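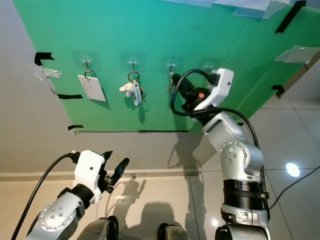 The green key board by our front door, with the plush keychain on its hook.

About Tevuretti

Tevuretti is a small school of home organizing. We teach people how to set up the ordinary spots in a house or a shop where things get put down and picked up again: the hallway, the drawer under the phone, the back of the pantry door, the wall where the keys go. Especially the wall where the keys go! If you've ever been late because you were on your knees looking under the couch for a key ring, you are our kind of person and you'll feel right at home.

How we got going

Vy Hà started the school in March, in the front half of a former tailor's shop on Woltthorpe Street. She'd been helping neighbours sort out their entryways for years, mostly in exchange for supper, and the neighbours kept asking if their sisters and cousins could come along and watch. The first class had 8 people in it and ran well past closing, with everybody emptying their pockets onto the table and comparing what they carried around (one person had 18 keys and could name the lock for only a handful of them).

We kept the tables and the big front window, and the tailor's brass bell is still over the door. Please do ring it, we love it.

What we teach

Our main course is called Peng, after the cat who used to sleep in the shop window. It meets on weekday evenings for 45 minutes at a time, short enough that you can come straight from work and still get home for dinner. You learn by doing. You'll plan a landing spot for your own front door, sketch it at full size, tape the outline to a wall and live with the idea for a bit before anything permanent goes up.

We're very fond of clear adhesive hooks. They suit renters, they're easy to find, and you can see the colour of the wall or the board right through them. We also like one hook for each set of keys, hung in a row and at a height that works for the shortest person in the house. Add a tag or a favourite charm on the ring, something you can recognize with your arms full of groceries. A plain white card on a split ring does the job nicely, and so does a little plush figure with round ears.

Dimum is our course for families. Kids choose their own hook and their own keychain, and they take it very seriously. We've had long, passionate talks about whether a house key should live beside the bike key or as far from it as possible. Grown-ups are welcome to have opinions too, but they go second.

How we work

We don't throw out your things, and we won't tell you to. Plenty of people come to us expecting a lecture about clutter and find themselves sticking up a hook and having a cup of tea instead. We start with one small spot, the one that bugs you the most, and you get that spot working before you touch another. Some people stop there and are perfectly happy. Others come back with photos of the garage.

You don't need to bring tools. Bring your keys, whatever they're hanging from at the moment, and a rough measurement of your wall. Tape, card, rings and hooks are included in the course fee.

Come and see us

We keep classes small and there are 2 open evenings each month when anyone can drop in, look around and ask us about a tricky corner. Parking is behind the bakery. The side door has the ramp, and the kettle is usually on.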